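**Handout 2: Building a two-bin pick cell in a shared workshop**
Haverford workshop course, August session

Read before coming to the bench. Bring the cable notes from Handout 1.

## 2.1 Layout

The cell uses two sheet-metal bins placed one behind the other, sharing an edge. The arm reaches in from one side. Define the front bin as frame 1 and the rear bin as frame 2. Put each origin at the back left corner of the floor, with Z up. Do not use the rim as a reference; folded rims are rarely straight.

The maximum reach used in this exercise is 1475 mm from the base axis. Check all four corners of both bins at low speed before storing any pick point.

## 2.2 Fixing the bins

Clamp the bins at the edge where they meet. A bar clamp is sufficient for the loads used here. Once it is tight, push on the opposite corner by hand. If the bin rotates, add a second clamp or a stop block.

The clamp is an obstacle. Enter it in the collision model as a box, handle included, with 80 mm of margin on every side.
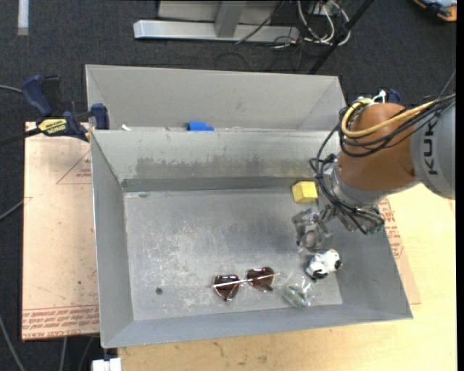
*Skolleritz*

## 2.3 Cable routing

Cables to the tool follow the outside of the wrist. Leave enough slack for full rotation of the last axis, then check that the loop does not drop below the gripper fingers at any approach angle. Slack that looks harmless at the home position can catch on a bin wall when the wrist is low.

Procedure:

1. Jog to the lowest pick height in the center of bin 1.
2. Rotate the last axis to both limits.
3. Repeat next to each wall.
4. Re-tie and start again if any cable is pulled tight.

## 2.4 Test objects

Use mixed objects. The front bin has a yellow block, a small toy, sunglasses and crumpled clear plastic. The block is the easy case. Transparent items on bare gray metal give poor depth readings, and scratches in the floor produce false edges. Thin parts such as the bar across the lenses may be missing from the point cloud altogether.

Start with the block alone, then add one object at a time. Log failures under three codes: not detected, detected but not gripped, dropped in transfer.

## 2.5 Run settings

| Item | Value |
|---|---|
| Attempts per run | 600 |
| Retries per object | 2 |
| Log format | Drenix CSV |

Stop the run if the arm touches a wall. Re-check frame 1 before restarting.

Open point from Rollavholm: whether frame 2 needs its own calibration or can be offset from frame 1. Measure both and bring the difference.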